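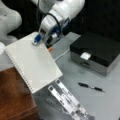 I have bought a lot of cheap notebooks over the years and been let down by most of them, so I wasn't expecting much from the Erkholm spiral pad. Melur Pasaribu, who sits opposite me and buys stationery the way other people buy biscuits, had been going on about it since March. My copy spends its life on the grey bench top, usually at an angle, and the first thing I noticed was how pale everything is. White outside, off-white page, and ruled lines so faint that they nearly vanish under a bright lamp. The coils are metal and run down the left side in a close row. I'd want them like that on anything I have to fold back on itself forty times a day.

## The paper

The sleeve promises "smooth, bleed-free pages". Smooth, yes. Bleed-free depends on what you write with. A biro is fine, pencil is very good, and an ordinary gel pen dries quickly enough that I only smudged it when I was being careless. A fountain pen went through to the other side in spots, mostly where I had paused to think. Felt tips I wouldn't bother with.

My real complaint is the ruling. Somebody at Erkholm has decided that faint lines look classy, and in daylight I suppose they do. Under the strip light at six in the evening I drift uphill across the page like a child. Prasetyo Lau likes it, but he draws diagrams and ignores lines anyway.

## The binding

Better than I feared. I've had spirals from Nultska where the end coil worked loose in the first week and then caught on every jumper I own. This one has been in and out of my bag for two months and the coil is still round, apart from one flattened bit near the bottom where I put a toolbox on it. Pages turn past the flattened bit with a small tug.

It does fold flat, properly flat, and stays there. Left open in the ordinary way it's less obliging, and the top page lifts at the corner unless you put something on it. I use a mug.

Tearing pages out is the weak spot. There is no perforation, so you get the ragged fringe and a scatter of paper crumbs over the desk. At this price I can't see why they left it off. Bayu Tarigan told me to tear downwards from the top, slowly, and the fringe is a bit tidier that way. It's still a fringe.

## The cover

Thin. White was also a strange choice for something meant to be used in a workshop. Mine has a tea ring, two thumbprints and a grey smear that a rubber only made wider. If you keep yours in a drawer it'll look lovely for years, I'm sure.

## Is it worth it?

They come in packs of 4, with 50 sheets in each pad. Mangundap does a pad with darker lines and a proper card back, and I'd still choose that for taking notes standing up, when you've nothing to lean on. For a desk, the Erkholm is all right. I have two left from the pack and I'll use them. Whether I buy another lot depends on whether the Mangundap ones are back in stock by then.

Three stars. Melur says four.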